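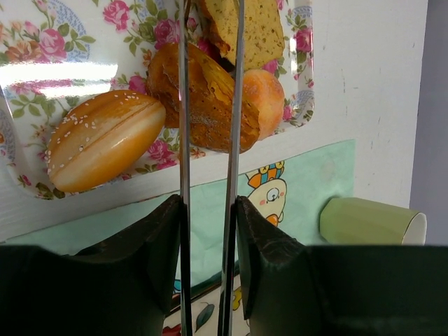
TARSTEAD TOWN COUNCIL
Minutes of the Regular Meeting, June

Held in the upstairs room at Blomqvist Hall, Wednesday evening. The Chair called the meeting to order at 7:00 p.m. and thanked everyone for climbing the stairs on such a sticky night.

Minutes of the May meeting

The May minutes were approved with a small correction. The paragraph on storm drains should say Eltimach Road and not Eltimach Lane, and the Clerk apologized to the residents of the Lane, several of whom had telephoned to ask when the digging would start. It will not be starting.

Public comment

A resident of the Disolden district spoke kindly about the new crosswalk by the school and asked whether the paint could be touched up before the fall. The Public Works Director said he would walk over and have a look.

Another resident asked why the agenda had gone up on the website so late. The Clerk explained that the person who usually posts it had been out sick, and promised it would be up by Friday noon in future. The resident said that would suit her fine, and added that the new, larger type was a great improvement.

Filling vacancies on the Council

This item took up most of the evening. As members will remember from last month, the town charter lets the Council fill an empty seat by appointment, and the person appointed serves until the end of the term, however long that happens to be. A petition carrying 70 signatures, nearly all of them from Disolden, asks that the voters be given the choice instead whenever a good part of the term is left to run.

The Town Attorney walked us through the proposed change. If a seat falls empty in the first half of a term, the Council could still appoint someone, but only until the next regular town election, when the seat would go on the ballot for whatever time was left. If it falls empty in the second half, the present rule would stay as it is. She was asked whether an appointed member could run for the seat, and said yes, nothing in the draft would stop them.

There was a good deal of friendly back and forth. The member for the Eltimach district said he had been appointed himself, had never felt entirely easy about it, and would gladly have stood for election that fall if he had been allowed to. The member for the North district worried about cost and about asking people to vote too often, especially in a year with a state primary. The Clerk answered that the seat would simply be added to a ballot that was being printed anyway, so the cost would be small, though she would like to check with the county before putting a figure in writing.

A petitioner, invited to speak, said her neighbors had no complaint with anybody now serving. They had been through one long appointment some years back and felt they had been left out of it. The Chair thanked her for the fair way she had put it.

It was moved and seconded to place the charter change before the voters in November. The motion carried, 16 in favor and 2 against. The Town Attorney will bring the final ballot wording to the July meeting, in everyday language if she can manage it, and the members voting against asked that the cost figure from the county be read out at the same time.

Polling place for Disolden

The old firehouse will be closed for roof work through the winter, so voters in Disolden need somewhere else to go in November. The Clerk has looked at 2 possible sites, the school gym and the ground floor of Blomqvist Hall. The gym has the better parking, but school will be in session that day. The Hall has a ramp and wide doors — the ramp light is out, however, and would have to be fixed first. After some discussion the Council settled on the Hall by general agreement. Every registered voter in the district will get a postcard, and a sign will be put up at the firehouse for anyone who goes there out of habit.

Other business

The Chair reminded members that their yearly disclosure forms are due to the Clerk before the July meeting. Blank copies are at the front counter.

The bench outside the post office was brought up again and held over.

Adjournment

The meeting adjourned at 9:10 p.m. The next regular meeting will be in July, in the same room, with the fans on.

Respectfully submitted,
Clerk to the Council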